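We use cookies to improve your reading experience. Accept | Manage settings

Reading time: 2 min

Workshop notebook, April 9, 2026
Visit to the Andovier open day, Brirnimau site

Went mainly for the teleoperation demo. Two sessions, same task in both: pick up a knit garment, shake it out, lay it flat. Rønning humanoid on the first floor, Tresent arm cell next door (skipped, we have the data sheet).

Notes from the talk:
-- Control loop and video run on separate links. Video is the slow one.
-- Their log for the garment task stands at 2,172 attempts since August. No success rate given. Asked twice.
-- Operators swap out every 8 minutes. Arm fatigue, they said, more than eye strain.
-- Wrist camera is used for close work only. The head camera does the rest.

Heavy knits are the hard case for us too. Our folding routine assumes a sheet with clear edges, and a thick garment does not give it one. 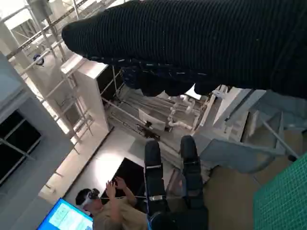

Operator placement is worth copying with changes. The headset user appears to sit right beside the robot's legs, hands up and fingers spread, with a lit screen close by. Good for talking to the person running the session, poor for clearance. I would want 2 m and a marked line. The other point is occlusion: a black ribbed knit hanging in bulges takes up most of the top of the wrist view, and any edge finder working from that camera alone has little to go on.

To do: rerun our 7 knit samples with the wrist feed only. Ask Andovier for latency numbers -- in writing this time.

Recent entries
Gripper pad wear, second check
Cable routing on the test bench
Folding routine: towel results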